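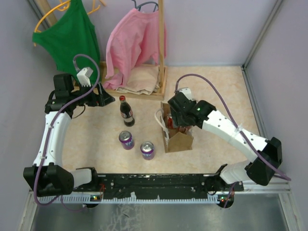 Print this page | E-mail this page

Ticket 915 — Lallska tabletop garment rack, leaning and dropping hangers
Opened by: Pei-shan Lai
Status: open again (sorry!)

Hi all, me again. I know I closed this in November and said the rack was fine, but it is not fine. The pink long-sleeved one slid off again this morning, hanger and all, and landed in a heap on the tabletop. I've hung it back up for now, on the dark blue-grey hanger, and the bottom of it still drapes all over the place because the rack is so low. The green top is on the orange-yellow hanger and it will not hang straight no matter what I do with it. I've given up and left it slanted.

What I've tried so far, newest last:

Tightened both posts with the little key that came in the box. Good for maybe a day, then the wobble came back.

Swapped the hangers around. The orange-yellow ones are from the Cleltard pack and the hooks are a bit wide for this rack, so I figured that was the whole problem. Nope! The blue-grey one came off too, and that's a Batista, which everybody here swears by.

Put the folded beige cloth down in the wooden base for some weight. That helped more than the key did, if you can believe it. It's creased to bits now and keeps creeping over the front edge, but the rack stopped scooting when I pull something off a hanger.

Called Skinov, where we bought it. I was on hold for 20 minutes and then a very nice man asked me if the rack was on carpet. It's on a tabletop. He said to check that the base is square, so I did, corner to corner both ways, and the two came out 5 mm different. He wants a photo of the label, and I can't find a label anywhere. There's 113 stamped on the bag the screws came in — is that a part number? Does anybody know?

27/12/2025 update: took the whole thing apart and put it back together slowly, base first, posts after. One of the posts had been in at a bit of an angle, and the hole has gone kind of soft from me cranking on it (my fault, I think). I wrapped a strip of paper tape around the bottom of the post and pushed it back in. Much snugger! I hung one cardigan on it and it stayed put through lunch, but a cardigan isn't much of a test next to something long and heavy.

Still need:
- a replacement post, or somebody telling me wood glue is OK (I don't want to glue it if Skinov will take it back)
- hangers with a narrower hook, if there are any left in the supply closet
- that label, if anyone kept the carton the rack came in

Please don't close this one yet. I'll leave the long stuff off it overnight and write again

Print this page | E-mail this page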